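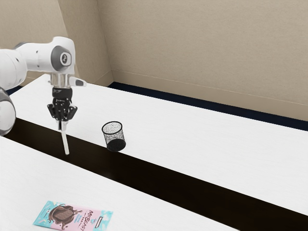

2 min read

Simulation club news — Grestness

Quick one this month, the hall wifi is down again and I'm typing this on the bus.

So. Straw task. For anyone who missed the August meetings: white arm, two tables, one straw-like stick, one black mesh cup. Stick goes in cup. All in the simulator for now, no hardware until the team from Duggan are happy with our safety sheet. Sounds easy. Is not.

The gap between the tables is there on purpose. The Vedell brief says the arm has to work across it, and anything dropped down the gap counts as a failed go. We lost a lot of sticks that way in the first week. Cup gone over too, more than once. If you start the cup near the edge of the far table it makes things a good deal harder, so please write the start position in the log. "Near the edge" is not a position!

Where we've got to:

Over 900 runs saved on the club drive. Please stop renaming the folders.

165 of those still need labelling — stick in, stick out, stick dropped. Anyone can do this, you don't need to know any code. Pick a batch, put your initials next to it, get on with it.

Grip height still being argued over. Pinching right at the top gives you more stick to aim with but it swings about. Lower down is steadier and then the fingers foul the rim. The younger group want to try halfway. Fine, try it, but change one thing at a time and leave the speed alone.

The chocolate bar on the near table stays where it is. It is scenery, the task doesn't use it. Two people have now asked if they can make the arm pick it up, and the answer is after the stick works.
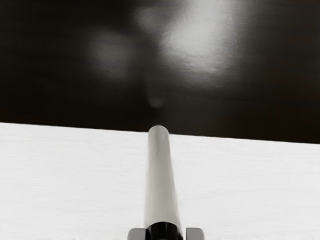
Gripper view, looking out towards the edge of the white surface.

We've also started going through the close views from the gripper. They look very bare, mostly white surface and black beyond it, but that table edge is nice and sharp and it doesn't run level, so it might do as a guide for working out which way the hand is turned. Melus group are writing somthing to find the line. The pale patches in the dark part keep confusing the first version, so it needs a mask or a better threshold. Ideas welcome, code more welcome.

Entries for the Vedell round need a written page as well as the runs. Half a page on what went wrong is fine, they like that. Draft is in the shared folder, nearly empty at the moment, add to it.

Laptops: bring your own charger, we are down to 2 that work. Subs are due as well, same as last term, in an envelope with your name on it please.

Next newsletter when theres something to put in it.

1 September 2019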